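Recording demonstrations: frequently asked questions

How many demonstrations does a task need?
Plan on 100 per task. Simple placements may train with 30.

Can I mix hand-held and remote-control recordings?
Yes, but label each set. Timing differs between them.

When should the fingers be open?
Start every recording with the fingers fully open and pause before the first move.
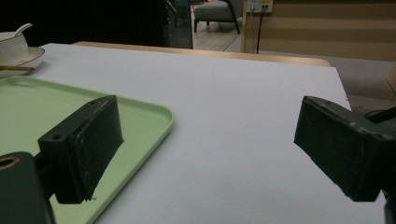
Do scratched fingers need replacing?
Only if the grip slips. Contact Deepika Chacko at Ovik for spares.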